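Setting up a bench for shared hand and gripper work

These steps apply to the packing benches at Dondelwood, where operators now record tasks with a hand-held gripper before the Umix cell takes them over. Allow 5 minutes at the start of each shift.

1. Clear the bench. Remove labels, tape and order sheets, and wipe the top.
2. Check both fingers for loose screws. Log any wear under form 671.
3. Open the jaws fully and hold the tool low over the table, pointing away from you.
4. Confirm that both fingertips show in the camera view, with bare table between them. 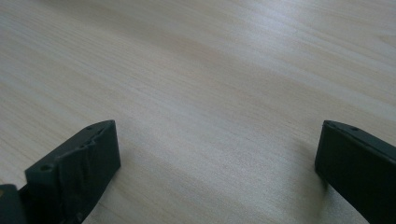
Start position: jaws open, nothing on the table.

If the light glares off the table top, tilt the lamp and check the view again. A mild sheen is acceptable – parts must still stand out from the grain.

Record each task 2 times at normal working speed. Do not slow down for the camera; the cell copies pauses as well as movements.

What changes for operators: repeat packing moves to the cell, while odd sizes and returns stay by hand. Recording counts as paid bench time and is entered as such on the rota. Irina Hodoroagă signs off new tasks. An operator may stop the cell at any point without asking first.

Faults with the tool go to Costel Filip, before the 14:00 handover where possible.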